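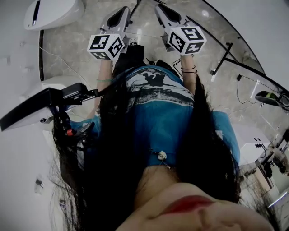

Prilley P2 paired handheld grippers
Sold as a pair. Demonstrated at the Allthorpe open day, Jan 19, 2024.

Overview

The Prilley P2 is a pair of hand-operated grippers for recording manipulation tasks without a robot arm. The operator holds one gripper in each hand and carries out the task directly. Head-mounted video and the position of each gripper are logged together and can be replayed against an arm model in Wovel, or exported for use elsewhere.

Each gripper carries a white cube near the hand. The cube faces are printed with black square marker codes, each face with its own code, and the tracking software uses them to work out where the gripper is and which way it is pointing. The black finger pads are at the far end of the body.

The pair is supplied as left and right units. They are not interchangeable, as the marker sets are registered to a side in the configuration file. Swapping hands will produce a valid-looking recording with the arms crossed.

What was shown at the open day

The Allthorpe demonstration ran in two sessions. The morning session covered fitting, calibration and short recordings. The afternoon session covered playback and export, and was led by Intan Pattinasarany of the Prilley applications group.

Visitors were able to fit the equipment and record a task of their own. Tasks available on the day were:

Moving small parts between trays
Folding a hand towel
Closing a zip bag
Placing a lid on a jar

The towel task gave the most trouble. Thin cloth needs the pads to meet squarely, and most first-time operators close the gripper at an angle. A short practice period before recording is recommended for any cloth work.

Playback was run on a pair of Khoo bench arms. Recordings were replayed at reduced speed. Full-speed replay was not offered in a room open to visitors.

Questions raised by visitors

Can the grippers be used with gloves?
Thin gloves are acceptable. Padded work gloves make the trigger difficult to feel and are not supported.

Does long hair or loose clothing affect tracking?
Only if it passes between the camera and a cube. Tracking depends on a clear view of at least one marker face. If all faces on one cube are hidden, the software holds the last known position and flags the gap in the log. Hair may be tied back if the log shows repeated gaps.

Do reflective floors cause false detections?
Reflections of the markers are mirrored and are rejected by the decoder. Strong glare across a cube face can still cause a drop-out. Matt overhead lighting is preferred to spotlights.

Can one gripper be used alone?
Yes. Set the unused side to "absent" before starting. Leaving it set to "present" fills the log with gap flags.

Can the cubes be removed for cleaning?
No. The offset between cube and finger pads is measured at the factory. A cube that has been removed or knocked out of position must be re-measured before further use.

Specification

Supplied as: matched pair, left and right
Weight per gripper: 517 g
Maximum pad opening: 63 mm
Tracking: printed marker cube, one per gripper
Rated closures before pad inspection: 3000
Operation: manual trigger, no powered grip
Host software: Wovel
Suitable for: indoor use only

In the box

2 grippers
Spare finger pads, one set
Calibration card
Hex key for pad screws
Printed quick-start sheet

The head mount, camera, straps and host computer are not included. A list of mounts that have been checked with the P2 is available from the sales desk.

Set-up

1. Fit the head mount and tighten the straps until it does not shift when the operator looks down.
2. Route any cables behind the shoulder, clear of both elbows.
3. Start Wovel and select the P2 profile.
4. Hold both grippers in front of the body at a comfortable working distance. Both cubes should register on screen.
5. Close and open each gripper fully. The software stores the end positions.
6. Place the calibration card on the work surface and touch each pad tip to its corner mark.
7. Record a short test clip and check the log for gap flags before starting work.

Repeat step 5 whenever the pads are changed. Repeat the full procedure if the head mount is taken off, even if it is refitted to the same operator.

Posture has more effect on results than most new users expect. Operators who work with straight arms and a bent neck tire quickly, and the recordings become uneven towards the end of a session. Keep the work surface at elbow height where possible, and take breaks.

Care

Wipe the marker faces with a dry, soft cloth. Do not use solvent or abrasive pads, as damage to the printed squares reduces detection range. Finger pads may be washed in warm water with mild soap and should be fully dry before refitting. Store both grippers in the foam tray with the trigger released.

Scratches on a single marker face do not prevent use. Replace the cube if two or more faces on the same gripper fail the detection test. Replacement is a return-to-base job.

Known limits

The P2 does not measure grip force. Tasks that depend on a controlled squeeze, such as handling soft fruit, can be recorded but will need force settings added by hand before replay.

Fast wrist rotation may blur the markers in low light. Raise the light level before shortening the camera exposure.

Objects wider than the pad opening can be handled with both grippers together. Export of such recordings was added in the current software release and has been tested with Khoo arms only.

Further demonstrations

The next open day at Allthorpe is planned for April. Places are limited by the number of head mounts available. Groups wishing to bring their own test objects should send dimensions and weights in advance to Unathi Le Roux at the sales desk. Liquids, open blades and anything hot cannot be accepted.

Related items

P2 spare finger pads, soft
P2 spare finger pads, ribbed
P2 foam storage tray
Calibration card, replacement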